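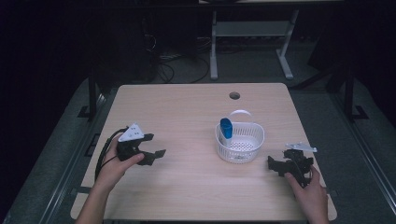
Trirkitz gutter job records: README

2024-11-26, by Jayanthi Iyer

Print this page | E-mail this page

This folder holds job records from Bikgate, a gutter, downpipe and fascia repair firm. Each row is one visit to one property. The records were typed up from paper job sheets and, for later work, exported from Gruleo, the booking program the office uses now. Trirkitz is the name of the cleaned set. If you have an older folder called "gutters_master", please stop using it. It has duplicate visits in it and the postcodes have not been shortened.

What is in the folder

visits.csv is the main file and has 3000 rows. Start with this one.

materials.csv lists what was used on each visit. A visit can have several lines here or none. It joins to visits.csv on visit_id.

callbacks.csv lists return visits made under the workmanship guarantee. Each line gives the visit_id of the return and the visit_id of the job it relates to.

codes.txt spells out the short codes used for gutter type, fault and outcome.

changes.txt is the list of changes, newest first.

All files are UTF-8, comma separated, with a header row. Text with commas in it is in double quotes. Empty means not recorded. It does not mean zero or no, and this matters most in the ladder_time column, where the older sheets left the box blank as a matter of habit.

Columns in visits.csv

visit_id: a number given when the set was put together. It is not the number printed on the customer's invoice.

month and year: the month and year of the visit. The day has been removed.

area: the first half of the postcode only. For jobs run from the Mendoza yard the area was written by hand, and a few could not be read. Those are marked UNK.

property: house, flat block, shop, farm building or other. A bungalow counts as a house. A flat over a shop is entered as a shop if the shop owner paid, and as a flat block if the managing agent did.

storeys: as written by the fitter. Split-level houses are entered at the height of the gutter worked on.

gutter_type: half round, square, ogee, deep flow, box, cast iron or unknown. Cast iron is kept apart from the profile types because the sheets never gave a profile for it.

run_m: length of gutter worked on, in metres. The paper sheets used feet until the office changed over, and these have been converted and rounded to the nearest half metre.

fault: main fault found on the day. See the next section.

fault_reported: what the customer said on the telephone, picked from the same list by whoever took the call.

outcome: repaired, part replaced, fully replaced, cleaned only, quoted only or no access.

crew: one or two. Any job with a tower or a long ladder should be two. Where it says one, it is usually a survey or a clean from the ground with the pole vacuum.

ladder_time: minutes spent at height, where written down.

Fault codes

The fault list was drawn up by Loukia Dimitriou, who ran the office when the paper sheets were in use. It has been left alone apart from merging "leaf" and "moss" into BLK.

BLK: blocked with leaves, moss, nests or balls.
JNT: leaking joint or perished seal.
BRK: bracket broken, loose or missing.
FAL: wrong fall, water standing or running away from the outlet.
CRK: cracked length or fitting.
DWN: fault in the downpipe or shoe.
FSC: rotten or loose fascia behind the gutter.
OTH: anything else.

Only one code is allowed per visit. Fitters were asked to put the fault that took the most work, and they did not all read this the same way. A gutter that has dropped at a broken bracket will also have the wrong fall, and some fitters put BRK while others put FAL. If you are counting faults, we suggest adding the two together.
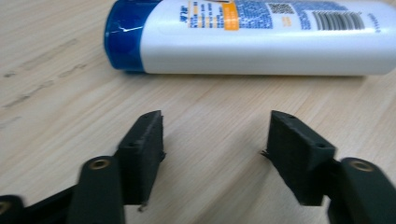

FSC is under-recorded before the move to Gruleo. Rotten board was often passed to a joiner and written up on a separate sheet, and those sheets were not kept with the rest. The materials file will sometimes show a new length of fascia on a visit coded BRK, and in that case the materials file is the better guide.

How the records were typed up

The paper sheets were typed by Kartini Sumampouw and Rocío Meléndez. Both worked from the originals. A sheet was typed once, then a share of each box was typed a second time by the other person and the two versions compared. Where they differed, the sheet was looked at again and the agreed version went in. The boxes from the Mendoza yard were all typed twice, as the ink had faded on many of them.

The sheets account for 2000 of the visits. The rest came from Gruleo and were not retyped. The export puts the time of the booking in the same field as the time of the visit, so for those rows we took the month from the invoice.

Getsemaní Arriaga wrote the script that joins the two sources and checks them. It looks for visits with no property type, gutter lengths that are too long for the building, and callbacks dated before the job they belong to. Rows that failed were looked at by hand. Lengths that could not be settled were left empty.

What was taken out

Names, telephone numbers, street addresses, prices and the free notes at the foot of the sheet. The notes would have been useful, but they mention neighbours, gate codes and dogs by name, and we could not find a way to clean them that did not need someone to read every one.

Prices went because the way Bikgate charges changed more than once. Early jobs were priced by the length, later ones by the half day.

Visits to commercial roofs with internal gutters are also out. They were a small part of the work and are a different trade in practice.

Things to know before you use it

The set covers people who rang a repair firm. It says nothing about how common gutter faults are in general, and a street with no rows in it may simply use someone else.

Autumn is heavy and June is light. Part of that is leaves. The other part is that the firm did its planned replacement work in early summer and took fewer small calls, so please do not read the monthly totals as demand.

Cast iron looks as if it fails at the joints far more than plastic does. Bear in mind that a cracked cast iron length was normally quoted for replacement, and if the customer went elsewhere the visit is under "quoted only" with whatever fault the fitter happened to put.

Callbacks are only those made within the guarantee. A customer who rang after it ran out was booked as a new visit, with no link back.

In 30 rows the crew says one and the ladder time is longer than a single fitter should have been up there. We think these are two-person jobs with the second name left off. They are flagged in the crew_check column and we have not altered them.

Good uses

Comparing reported faults with found faults. Planning what to carry on a van. Teaching new office staff which questions to ask on the telephone. The materials file has been used for stock levels at both yards and seems sound enough for that.

Please do not use the set to rate brands of gutter. The brand was not recorded, and guessing it from the profile gives wrong answers.

Joining to your own records

If you work for a branch and want to match your own sheets, ask for the lookup file. It is kept apart from this folder and goes out only to branch offices. Area codes with fewer than 10 visits have been merged with the one next door, and the lookup says which.

Corrections

Send the visit_id, the column and what it should say. Corrections to gutter type are welcome from anyone who was on the job. Please do not edit visits.csv and send the whole file back, as spreadsheet programs tend to turn some of the codes into dates.

Known and not yet fixed: "shoe" and "outlet" are mixed up in materials.csv for visits from the Mendoza yard, and union brackets are listed under both "union" and "joint bracket".

Contact: Jayanthi Iyer, Bikgate records desk | Copyright Bikgate | Back to top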